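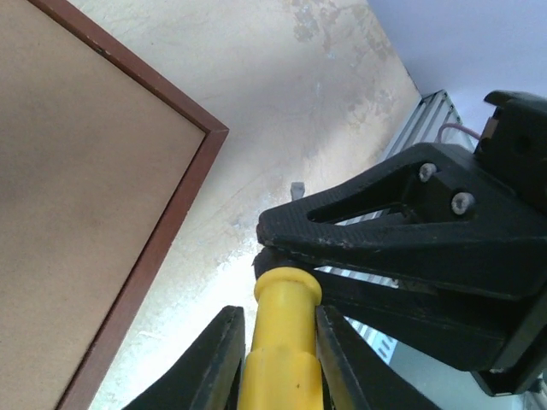
When I call Aino Kiiskinen she asks me to wait while she takes a pan off the stove, and then she forgets about me for a bit, and I listen to her moving around her kitchen in Grimshaw and talking to the dog. She comes back full of apologies. She has been on the phone since breakfast, she tells me, because word has gotten out that the remembrance in November will go ahead, and everyone who ever lived in the lower valley seems to have her number.

It will be 20 years this November since the Vundasau River came over its banks in the night and took the lower half of the town with it. Six people died. Another 650 had to leave their homes, and a good many of them never came back to live. Kiiskinen was teaching fourth grade at the time, and she and her husband had a house on Mill Lane with a pear tree in the front yard that she still brings up more often than the house.

"I can tell you what that tree looked like in every month of the year," she says. "The kitchen I have to think about. My sister says it had yellow curtains and I say they were green, and we've gone on like that for years, the two of us, because all the photographs were in the hall closet and the hall closet went down the river."

She didn't set out to be the person who organizes the remembrance. In the first years there was hardly anything to organize. People walked down to where the bridge had been, on the evening of the flood, and stood there with flashlights and candles in jam jars, and somebody from one of the churches would say a few words if somebody from one of the churches had come. Then people went home to supper. Kiiskinen liked it that way, and she says so more than once during our talk.

"It was cold and it was short and you stood next to whoever you stood next to. I stood one year beside a man I'd been mad at for ages over a fence. Well, there wasn't any fence anymore. We shared a thermos."

It was around the tenth year that the walk began. A bus driver named Olly, who had lost his brother, thought people ought to come down the way the water came, from the upper dam road through the pasture and along Mill Lane, and end up at the bridge. Kiiskinen thought this was a terrible idea. It was too far for the older people and it would be dark. She went along that first time mostly to be able to say so afterward, and she cried the whole length of the pasture.

"You come around the bend by the pump house and there's the valley all laid out, and you understand how little time they had," she says. "I'd lived there half my life and never understood it. I'd always been down at the bottom looking up."

The walk has been held every year since, with one exception. Last fall it was called off like everything else, and people were asked to put a light in a window. Kiiskinen drove through town that evening with the heater on and her window down. She had expected to see a handful, and found lights on streets where nobody had so much as a cousin in the flood. There was one in the dentist's office and one in the cab of a snowplow. She tells me about the snowplow with great pleasure, and then has to go find a tissue.

So this year matters to her more than she would like to admit. As we talk, in April 2021, nobody can promise her how many people will be allowed to stand together by the fall, and she has given up asking. She is planning for everyone and will cut it down if she must. The walk will start at the pump house at dusk. Wreaths will be laid at the bridge by the families, in whatever order they happen to arrive, which was a matter of some debate, and the names will be read by students from the school, none of whom were born when it happened.

I ask her whether it's hard to explain the flood to children.

"Oh, no, they're wonderful at it. They ask what you'd want to be asked. One little girl wanted to know what happened to the cats. Well, a lot of cats got up into the trees, that's what happened to the cats, and it was days before some of them would come down. I was so happy to be asked that. Grown people ask me if I've found closure." She laughs at this for a while. "I haven't even found my good scissors."

The part that takes up most of her time at the moment is the bell. Older readers will remember the Plulterora, the dance hall by the river where half the town seems to have met the other half. It had a brass bell over the bar that was rung for last orders, and the bell was dug out of the mud downstream the following spring by a farmer who had no idea what he had. It hung in his barn for years. His daughter has now offered it back, and Kiiskinen would like it to be rung at the bridge, once for each of the dead, after the names.

Not everyone is in favor. There are people who feel that a bar bell is no thing to ring for the dead, and one family in particular has asked her to think again. She doesn't want to name them, and she speaks of them with real affection.

"They have every right. Their mother didn't drink and didn't dance and I don't suppose she set foot in the Plulterora in her life. So I went over and sat with them a whole afternoon, and we ate a coffee cake, and we didn't settle it. I'm going back when the weather's better. If they still say no then I think it's no, or maybe it rings for the others and we keep quiet for her. She would have liked the quiet, I think. She was a librarian."

There is also the question of the stone. The present one was paid for by Punditz, the lumber company that used to run the mill, and it carries the company's name in letters a little larger than those of the people who died. It has been a sore point for as long as it has stood there. The company left the valley long ago, and Kiiskinen is raising money to have the stone recut, or replaced if it can't be recut. The mason who came to look at it wasn't hopeful. It's a soft stone and the frost has gotten into it.

"I don't want to be ungrateful," she says. "At the time nobody else had a penny, and they did pay for it. I wrote the thank-you letter myself. But I've stood in front of that thing every year in the cold, reading the word Punditz, and I'd like to read something else before I'm done."

I wonder aloud who will do all this when she is done, and she takes the question more cheerfully than I'd feared. She has her eye on a couple of people. Olly's niece has a good loud voice and isn't afraid of the county. One of her old fourth graders has moved back with a family of his own, and has been told that he'll be carrying the lanterns, and she expects that one thing will lead to another as it did with her. She does worry that it will turn into something with a stage and a microphone. Somebody suggested a stage for this year. She let them finish, and then she asked where they thought the mud would go.

Her husband, Paul, died the winter before last. He walked every year but the last one, when he waited in the car at the bridge with the headlights on so that people coming down Mill Lane could see where to put their feet. She will have to ask somebody else to do the headlights, she says, and it's still on her list, down near the bottom.

Before we hang up I ask about Mill Lane itself. Nothing has been built there since the flood, and nothing will be. The town mows it in the summer and people take their dogs. Kiiskinen goes down most mornings with hers. The silence at the bridge in November will last two minutes, as it always has, and she has asked that people leave their phones in their pockets for it, and bring a jam jar if they have one to spare.

And the pear tree? I had assumed it went with the house. She is delighted that I don't know.

"It's still there! It leans like anything, you'd think it was trying to hear what the river's saying, but it's there. It gives these hard little pears, you can't do a thing with them except cook them. I've got some from last fall in the pan right now." And then she says, "Oh, the pan," and puts down the phone.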